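Home | Projects | Meetings | Minutes | Contact

Vitby data meeting, May 5, 2022
Present: Katalin Virág, Julián Pacheco, Montserrat Sotomayor, and me (Rocío Ibarra, typing as fast as I can!)

Katalin started with the count, and I'm happy to report we're at 3689 fridge examples. Julián wants 44 tossed because the operator changed his mind halfway through a reach. Montserrat would keep them in a separate folder, and after some back and forth (I was on her side) we agreed to do that.

Next was labels. We've been calling everything "door," so the model can't tell a pull from a push. From now on it's open, pick, place, close, each with its own start and end mark. Julián will redo 70 of the old ones by hand and see how long it takes him. Good luck, Julián!

I put the fruit task up on the big screen while we talked.
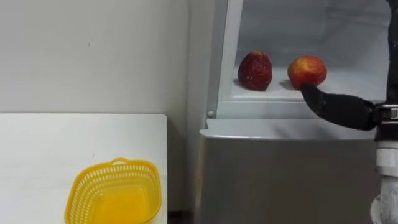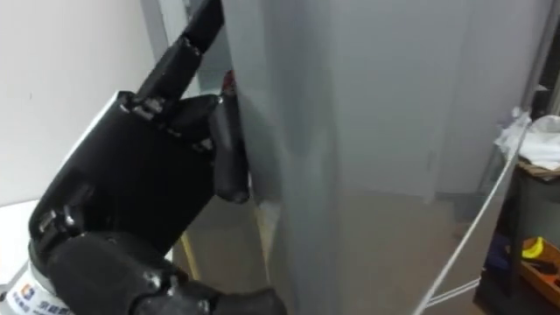
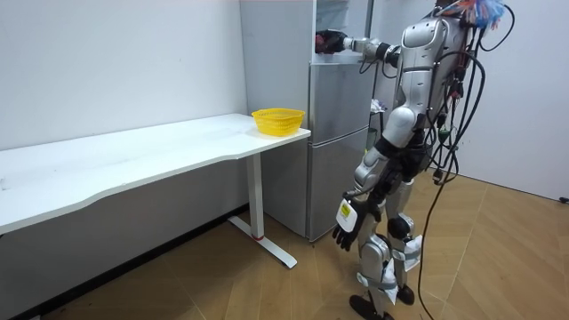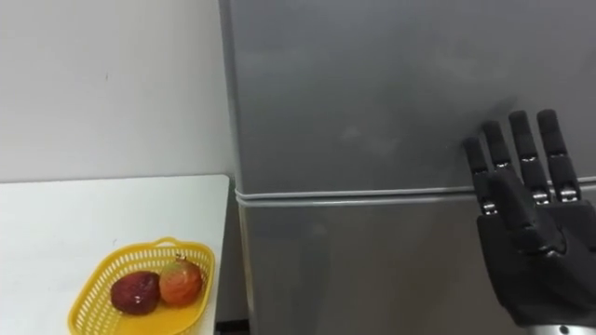 Katalin asked if we could vary where the fruit starts out. I'd love that, but the shelf spots have to go in the log or we'll never sort it out later. She'll draw up a list of 14 starting layouts and send it to Bonifacio, who missed today.

Grulden storage is filling up again. Montserrat will ask for more before August.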